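Chapter 6
Household Waste and Where It Goes

Most of what a household throws away was bought only a short time before. Food wrappers, drink containers, bags, and lids have one job, and it ends when the food is eaten. After that they need a place to go, and in most homes the first place is a small bin in the kitchen or the living room.

In this chapter you will look at what packaging is made of, how it is sorted, and what happens when it is not sorted. You will also keep a waste diary for your own home. The method comes from a survey in the town of Bendasmont, where Dulce Maldonado and her students asked families to write down each item as they dropped it in the bin. By the end of September they had a list of 2,882 items. Packaging made up the largest group.
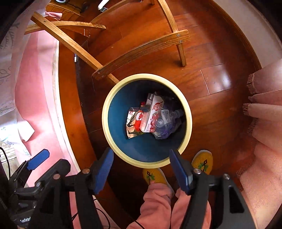
Figure 6.1 Packaging in a household trash bin. A snack pouch, a drink carton, and clear plastic share one container.

Mixed bins like the one in Figure 6.1 are common, and they make sorting harder. A drink carton is usually made of paperboard with a thin layer of plastic, and often a layer of aluminum as well. The layers are pressed together and have to be separated at a mill. Many snack pouches are plastic film with a very thin metal coating. They may look like foil, but few recycling programs take them. Clear plastic bottles are easier to recycle, provided they are emptied first. Rules about caps differ from town to town.

Liquid left in one container can soak the paper and cardboard around it. Gualtiero Lombardi, who wrote the sorting guide used in Bendasmont, tells residents to empty each container before it goes in any bin.

Section 6.1 covers the main packaging materials. Section 6.2 explains how to read the symbols printed on them. The waste diary begins in Section 6.3 and runs for 5 days.

Words to know: composite, film, paperboard, residue, sorting

Before you read: Look in one bin at home. Write down the materials you recognize and the ones you are not sure of. Keep your list for Section 6.1.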